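Dulolo Robot Club: Frequently Asked Questions

Updated Wednesday, September 2, 2020

Every fall we get a pile of emails asking more or less the same things, and we do love getting them, but it seemed kinder to everybody to put the answers in one spot. If yours isn't covered, write to the club address on the contact page and either Mebrat or Abrehet will get back to you (Mebrat is faster, Abrehet is more thorough).

Who can join?

Anyone enrolled at the school, in any grade and any subject. We have had art students, a whole row of cross country runners one year, and plenty of people who had never held a screwdriver. You don't need to have taken a programming class. If you have, wonderful, we will put you to work right away!

Do I need to buy anything?

No. The club owns the tools, the grippers, the laptops and far too many cables. Please bring a notebook you like writing in and, if you have long hair, something to tie it back. Some members like to bring their own small screwdriver set, and that's fine, just put your name on it. The club drawer swallows things.

When and where do you meet?

We meet after school in Room 107, and there is an open work afternoon on weekends when one of us can be there to unlock. The calendar on the front page always has the current times, so please trust it over anything you hear in the hallway. If the door is shut, knock loudly. We may have the saw running.

How much time does it take?

For the first month, one meeting a week is plenty. After that it depends on which group you land in. The table-setting group tends to stay late (they say it's the work, and I think it's the snacks), while the drive base group gets through things in shorter bursts. In the weeks before the Besson Cup nearly everybody comes more often, but we have never turned away a member who couldn't. Homework and family come first, and you can pick up again where you left off.

What is the Besson Cup?

It's the yearly competition we enter against other school clubs. There are three events: a driving course, a sorting task, and the one we are fondest of, which is setting and clearing a small table with a robot arm. The rule book is 94 pages long and we read it together over the first few meetings, a chapter at a time, out loud, with people taking turns. It sounds dreadful and is really quite jolly. Last year we finished with 119 points in the table event, our best so far.

Will I get to touch the robot, or do the older students do all of it?

You will touch it in your first week. We feel strongly about this. Both of us were once in clubs where the new kids swept the floor until spring, and we promised each other we wouldn't run one like that. Everybody sweeps, everybody drives.

What is Trendevum?

That's our name for the learning side of the table project. The short version is that people do a task themselves with a hand-held gripper that has a camera on it, and those recordings are used to teach the arm. The longer version takes a whiteboard and most of an afternoon, and Abrehet is always happy to give it. The name was picked by vote. Please don't ask what it means.

What does a recording session look like?

Pretty calm, as a rule. You stand at the table with the gripper in your hand, somebody reads out the task, and you do it at a steady pace: pick up the plate, put it where it goes, back to the start. Then you do it again, with the dishes moved a little. A session is up to 47 tries, and after that you hand over to the next person whether you feel tired or not, as tired hands make sloppy recordings and sloppy recordings make a sloppy robot.

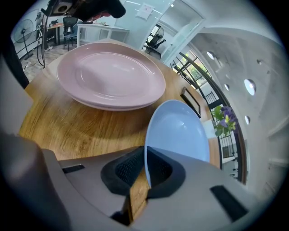
5 min read

Why is it always plates?

Plates are in the competition, for one thing. They are also a lovely hard problem. A plate is thin at the rim and wide everywhere else, and a smooth, glossy one gives you very little to hang on to. You have to bring one finger pad to each side of the rim and close them gently - and then keep the plate from swinging while you carry it. We practice with blue and pink ones so that the person reading out the task can simply say "the blue one" and everybody knows which is meant. Cups come later in the year. Forks are a sore subject.

I dropped a plate. Am I in trouble?

Not one bit. Say so in a loud, cheerful voice, let everyone stand still for a second, and then we check the floor together. Write it in the log, too. A drop is useful to know about, and the recording should be marked so that it doesn't get mixed in with the good ones.

Can I work on the code instead?

Yes, though we ask that everybody does at least one recording session first. You write much better software for a gripper once you've had your own wrist behind one. The code group uses Bosora, our home-made program for sorting and labeling recordings. It was started by a student over one long summer and has been patched by a great many hands since, so expect to find some odd comments in there. Please leave the poem where it is.

Can parents come and watch?

Please do! Let us know the day before, sign in at the front office, and come on up. We'll very likely hand you the gripper and have you try a plate yourself. Parents tend to be either very good at it or very bad, and the students enjoy both.

How do I sign up?

Fill in the form on the Join page and have a parent or guardian sign the second sheet. You can bring it to your first meeting or leave it in the club mailbox in the front office. If September has already slipped by, come anyway. We take new members all year.

Mebrat Yilma and Abrehet Hadgu, club advisors

Back to top
Join the club
Contact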